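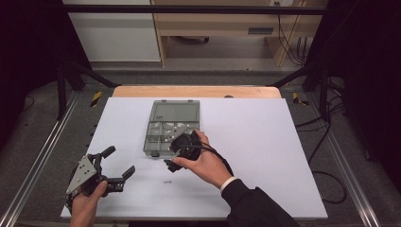 A compartment box of small metal parts and screws on a white board.

Palow Label Group to Reissue Motik Catalog on Vinyl and Download

The Palow Label Group has announced that it will reissue the complete studio catalog of the instrumental quartet Motik, beginning in October. The program covers 9 releases, several of which have been out of print since their first pressing. All titles will be offered on vinyl and as paid downloads. Compact disc editions are not planned.

The first title in the series is Hellau, the group's debut album, which was originally sold only at concerts and by mail order. The new edition has been prepared from the first-generation stereo tapes and restores the running order the group intended. Two tracks were switched on the original pressing to even out the length of the sides, and a short organ piece that closed the second side was left off altogether. Both changes have been reversed.

The vinyl edition of Hellau is limited to 600 numbered copies. Of these, 330 have been set aside for independent record stores, and the remainder will be sold through the label's own mail-order service. Orders placed directly with the label are limited to one copy per household. The download edition is not limited and will be available at midnight Eastern time on the day of release, in both standard and high-resolution formats.

Mastering for the series was carried out at Pavlović Studio, which also handled the transfer of the tapes. According to the label, the session archive contained 373 reels, including rehearsals, rough mixes and a small number of radio recordings. The reels were cataloged before any transfer began. Most were in good condition, although a portion of the later tapes had to be treated before they could be played safely.

Material from the archive that did not appear on the original albums will not be added to the reissues as bonus tracks. The label stated that it wished to keep each album at its original length. Unreleased recordings are under review for a separate collection, for which no title or date has been set. Listeners who bought earlier download versions of the two live albums will be able to exchange them for the new masters at no charge, provided the purchase was made through the label's website.

Each vinyl title will come in a heavyweight sleeve with the original front cover artwork. Printed inserts will include full recording credits, which were missing or incomplete on several of the first editions. The label has asked musicians who took part in the early sessions and were not credited at the time to contact its rights department, so that later inserts may be corrected before they go to print. Corrections to the Hellau insert are closed.

The second and third releases, both studio albums, will follow at intervals of two months. The remaining schedule will be published once pressing dates have been confirmed. The seven-inch singles will be issued together as a boxed set at the end of the program -- the only part of the series for which advance payment will be required.

Advance orders for Hellau open on Tuesday at 10 a.m. Eastern time. Stores wishing to carry the series should apply through the Palow trade desk, which will confirm quantities in writing. Review copies will be supplied as downloads only. Requests for interviews with members of the group are not being accepted at this time.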